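Saturday, February 24, 2024 - by Annapurna Pai
Filed under: Matchday, Grounds & Safety

My pre-match check at Burach, done before the Trenell game. Comments are mine, so blame me!

Goalposts anchored - OK. Gave both a good shove.
Corner flags - OK, though one leans a bit (it leaned in January too).
Pitch surface - Walked all of it. Soft by the far box, playable. 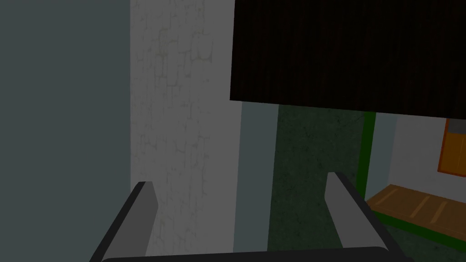
Terrace rail - FAIL. Loose bolt behind the dugout, taped off until Arrieta can fix it.
Exit gates - OK, all 5 open outward. More than 1,000 fans expected, so I tried each one twice.

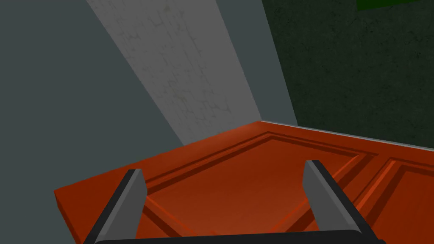

Gripper over the orange-red panels.

First aid bag - Low on ice packs, more on order.
Floodlights - Recheck Monday.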